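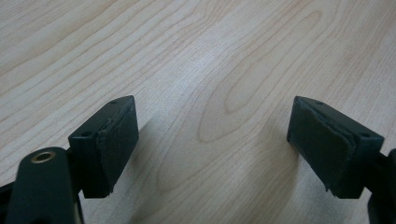

A student wrote after the first meeting to ask whether a plain wooden table is good enough for work with knits, or whether it must be covered with a cloth first. The answer for this course is that a smooth, sound wooden surface may be used bare for sorting, checking, folding, and hand finishing. It must be covered for pressing and for any work with moisture. The reply is set out at greater length in Section 1, as several other students have raised the same point.

Lockyer Institute of Household Textiles
Care and Handling of Knitted Goods
Handout 2: The Work Surface and the Jersey Fold
Issued 9/2/20

1. The work surface

1.1 Wood remains the usual surface for the Lockyer workrooms. It is firm, it does not chill the hands, and a pale wood lets the worker see dark lint and loose thread at once. Its weakness is wear. A finish that looks even may have raised grain or a small splinter at a place where something heavy was once dragged over it, and jersey will catch on either.

1.2 Before fabric is put down, pass the back of the hand over the table, first along the grain and then across it. The back of the hand finds roughness that the fingertips miss. Where the grain forms an arch or a closed oval, go over that part a second time. The darker and lighter bands of the wood do not wear at the same rate, and a ridge too low to see can be felt.

1.3 Rough spots are to be reported and not sanded by students. Until the spot has been treated, cover it with a cotton sheet pinned under the table edge. Tape is not permitted on any finished surface.

1.4 Clean the table with a cloth that is barely damp and follow with a dry one. Wax and oil polishes are not used in the workrooms. The residue transfers to light fabric and may not show until the piece is laundered.

1.5 Strong light from one side produces a sheen on a smooth finish and makes it hard to judge the color of pale goods. Move the piece out of the bright area before checking for stains. A light gray that looks clean under glare should be looked at again in softer light.

2. Jersey: points to recall from Handout 1

2.1 Jersey is a weft knit with a smooth face and a looped back. It stretches more across the width than along the length. Cut edges curl, the sides toward the back and the top and bottom toward the face.

2.2 Heathered jersey is made from yarn in which fibers of different shades are blended before spinning. The speckled look belongs to the yarn itself. Students in the July session marked it as soiling on several inspection sheets, and those sheets were returned. Look for a change in the pattern of the speckle, such as a patch that is darker than the rest or has a clear outline.

2.3 Jersey holds a shape for a short time when it is lifted. Air trapped under a raised piece will cause it to round out and then settle slowly. Wait for it to settle before smoothing. If it is pressed down too early, the folds that form underneath have to be taken out one at a time.

3. Lifting and opening a bunched piece

3.1 The following method is used for any small or medium piece that arrives bunched or twisted. It is adapted from the Rello method taught in the first-year course, with the shaking step removed.

Step 1. Place the piece on the table and find any free edge. Do not pull from the middle.

Step 2. Take hold of the edge at one point and lift until most of the piece has left the table.

Step 3. Take a second hold, well away from the first. Use a pinch that includes a small fold of fabric. A hold on a single layer near the edge will stretch the loops and may leave a mark.

Step 4. Separate the two points until the fabric between them is extended and no further. If one end has gathered into a tail, let go at that end and take a fresh hold farther in.

Step 5. Lower the far side first, then the near side, keeping a light tension until the whole piece is down.

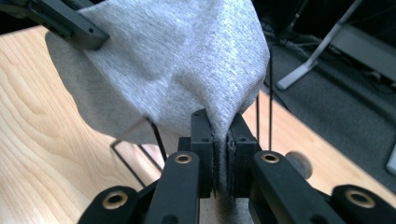
Figure 2. Light gray jersey held at two points above the tabletop, with the lower end gathered.

3.2 The distance between the two holds matters more than the strength of either one. Holds placed close together leave the greater part of the fabric hanging to the side, and its weight will pull the piece out of line. Holds placed too far apart draw the fabric into a ridge between them.

3.3 A twist must be removed before the piece is laid down. Follow the twist with the eye to see which way it turns, and turn the lower end the opposite way. A twist that is flattened on the table becomes a diagonal crease, and in jersey such a crease often needs steam.

3.4 Parts that hang in shadow under a raised piece should not be judged for color or soiling. Inspect only when the fabric is flat.

4. The jersey fold

4.1 Lay the piece face down. Smooth from the center outward with the flat of the hand. Do not smooth along the curled edges, which will only roll more tightly; place the palm on them and hold.

4.2 Fold the two long sides in so that they meet at the center line. Fold the lower end up by one third, then the upper end down over it. The finished fold should rest flat without being held. If it springs open, there is air or a hidden crease inside it and it should be opened and folded again.

4.3 Folded goods are stacked with the closed edge toward the worker. Stacks for the Skurnarau shelving must contain no more than 11 pieces. The Dririnari cabinets are reserved for wool and are not to be used for this exercise.

5. Assignment

5.1 Read pages 63 to 70 of the course reader before the next meeting.

5.2 Complete one inspection sheet for a table in Room 405 and one for a jersey piece of your own choosing. On the table sheet, note the direction of the grain, any raised places, and the part of the surface most affected by glare.

5.3 Practice Steps 1 through 5 with a piece that has been bunched on purpose. Record where you took the second hold on each attempt and whether it had to be moved.

Sheets are to be left in the tray outside the workroom. Late sheets will be accepted for one week and marked without comments.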